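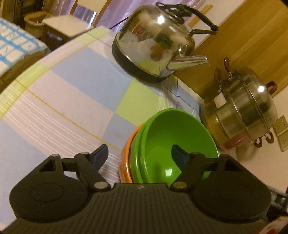

Fig. 14. Nested bowls on the table, green bowl at the front.

4.3 Stacking and separating the bowls

1. Spread the tablecloth and smooth out any folds. Folds can tip a stack.
2. Wash and dry all bowls before nesting. Water trapped between two glossy walls makes them stick.
3. Set down the outermost bowl and lower the next one into it, keeping the rims level. Repeat for the last bowl.
4. To separate, hold the outer bowl by its wall and lift the inner bowl by the rim – do not twist.

Note: Colors may be mixed in any order. Bowls of the Hallero series share one size.

Caution: Do not nest bowls while they contain hot food or liquid. Allow 15 minutes for cooling.

Caution: Keep the stack at least 20 cm from the kettle and from the edge of the table.

If two bowls are jammed, stand the lower one in warm water and see section 4.5. Replacement bowls are ordered under part no. 3491.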